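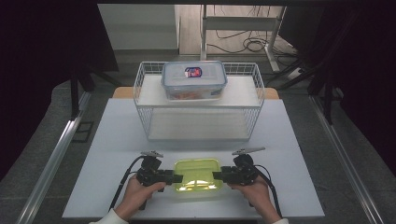 When we wrote to you in the spring, the pantry at Malten House was a single deep cupboard where food went in and was forgotten. We are very happy to say that it has become something our cooks use with pleasure, and that most of the credit goes to the decision (yours as much as ours, after that long phone call!) to put the money into storage before anything else. Dry goods now live in clear containers with lids that latch, and they stand on small two-level wire shelves like the white one on the table, so whoever is making lunch can tell what is running low without opening a thing. The rectangular yellow-green containers are for whatever is being portioned out that day. I was doubtful about the color, I admit, but it has grown on me, and the light comes through them very prettily.

Now to the particulars. The grant paid for 30 containers and 6 wire shelves, all bought through Daltico, who were patient with us when we changed our minds about the sizes. Delivery took 14 days. Bilal Bitar went through the old cupboard over two long evenings and sorted what could be kept from what could not, and I am sorry to report that a good deal of flour and rice had to go. We would have liked to avoid that waste, and we are watching our buying much more closely as a result.

The Wednesday-style big cook-up you may remember from your visit has been replaced by smaller sessions, and these are where the new arrangement has helped most. Up to 50 people eat with us on a busy day, and the cooks used to lose the first part of every session hunting for lentils. Zofia Stępień has drawn up a plan of which foods belong on which shelf, and it hangs inside the pantry door. People mostly follow it. The tea still wanders.

Two things have gone less well. The paper labels we tried first curled and came off in the wash, and we are still looking for something better. The corner by the window on the Głowacki Street side also gets warmer than we would like, so the oils and nuts have been moved across the room for the time being.

The remaining money is set aside for a second worktable and some deeper shelves for the canned goods. We hope to order both in September, once we have a price from Wallovberg, and will send you copies of the receipts along with the final accounts. You would be most welcome to come and have lunch with us before then.

With warm thanks from all of us in the kitchen,
10 August 2019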